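4.2 Cutlery and where it is kept

The second group of objects in the Nultbridge survey is cutlery. We treat it apart from cookware because it is handled far more often, and because its storage place is seldom a fixed part of the kitchen. Pots tend to stay near the stove. Spoons and chopsticks move between the sink, the drying rack, the table and whatever container the household has settled on, and in many homes they never reach a drawer at all.

Of the 829 storage places recorded in the survey, 300 held cutlery of some kind. Drawers made up 101 of these. The rest were open containers: jars, mugs, baskets, hanging racks and plastic caddies made for the purpose. Kovalchuk's earlier study of rented flats found a similar lean towards open storage and explained it by a shortage of drawers. Our own visits only partly bear this out. Several households with empty drawers still kept their spoons upright in a pot on the worktop, and when asked they said that wet things dry better there.

Upright storage raises a question which the older coding scheme (Danell) did not cover, namely which end goes up. We recorded this separately for spoons and for chopsticks. Spoons were mostly kept with the bowl up, so that a person taking one can tell a tablespoon from a teaspoon at once. Chopsticks were less regular. Those with a printed or coloured upper half were sorted by pattern in some homes and mixed freely in others, and single sticks without a partner were common. We counted a chopstick as a separate item, whether or not its pair could be found.

The survey also included a sorting task, in which cutlery is laid out on a surface and put back item by item. Participants were given no instruction about order. 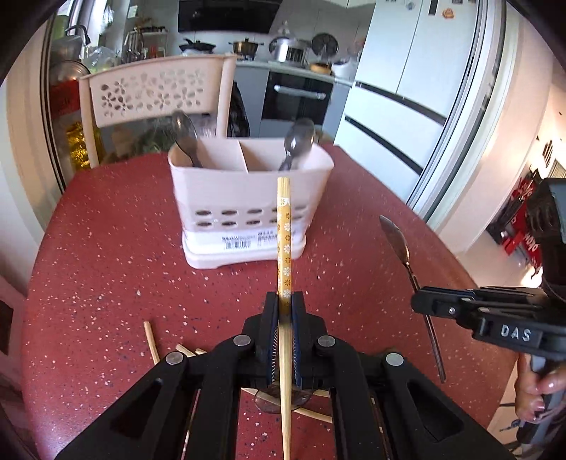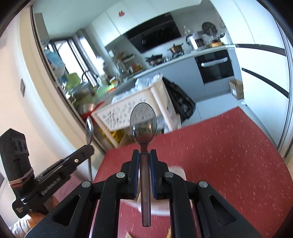 Figure 3. Cutlery in one household. First picture: a chopstick with a yellow flowered upper half, and the two-part pink caddy with spoons in it. Second picture: metal spoons held upright, with the kitchen behind.

Two points from the task bear on the coding. First, a divided caddy does not by itself show that its owner divides things. Compartments were used for strict sorting in some homes and ignored in others, so we code the container and the sorting rule as two separate fields. Second, the surface matters. Thin wooden items on a speckled or patterned covering were passed over more often than metal ones, and participants would sometimes declare the task finished with a stick still lying there — usually one partly behind something else. We let these cases stand and marked them as left out.

The full task was run almost 400 times across the survey. Sessions from July were coded by Octavian Coman and checked against the Britel item list, with disagreements settled by going back to the household's own account of where each thing belonged. Cookware and lids, which raise different problems of stacking, are taken up in section 4.3.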